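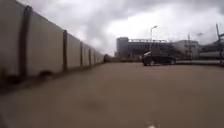 **Etidlow yard, boundary wall and paving: progress report for April**

To: Consuelo Pastor, Darnier
From: Anselmo Sarmiento, site works, Arroyo

## Where we are

The long wall on the yard side is standing, with the pale concrete panels set between the dark posts. Hongjun Lu checked the posts for plumb on Tuesday and passed all of them except the last two at the far end, which he wants to look at again once the string line is back up. The wall job is otherwise finished apart from the items below.

The paved area is open to vehicles. We have asked drivers to keep clear of the foot of the wall until the drainage question is settled.

## Wall

The panels have some light smudging and weathering on the face. This is a surface matter and doesn't affect the wall. The quote from Veltance for a wash is $584, and I would like to hold off on it until the ground work is done, or we will end up paying for it twice.

Joints between panels and posts were gone over by Rodrigo Olmedo. He resealed three of them. The sealant we had left over from last year had gone hard in the tube, so he bought new, and the receipt is with the others.

## Ground along the base

There are dark patches on the paving along the foot of the wall, mostly toward the near end. We don't have a firm answer on the cause. Rodrigo thinks runoff is coming down the face and sitting there. Hongjun thinks the paving may have settled a little and lost its fall. Both could be right. The plan is:

- Put a level on the paving along the near end and write down the readings.
- Run a hose on the wall for 10 minutes and see where the water goes.
- Decide between a shallow channel and relaying a strip of the paving.

A channel was not in the original scope. If we need one I will send a separate price before any work starts.

## Paving

The surface is dusty and a bit uneven in color but in fair shape. It needs a sweep, and there is small litter to pick up. There are no painted markings on it yet. Despina Radulović has the layout for the parking bays and is waiting on your office to confirm the width of the drive lane. We can't book the line painter without that.

## Money

Labor is within the amount approved for this stage. Materials are slightly over on account of the sealant and two replacement post caps. I expect to cover both from contingency.

## Needed from you

1. Drive lane width, to Despina.
2. A yes or no on delaying the panel wash.
3. The name of whoever will sign off the wall at your end.

The level readings and the hose test results will go in the next report.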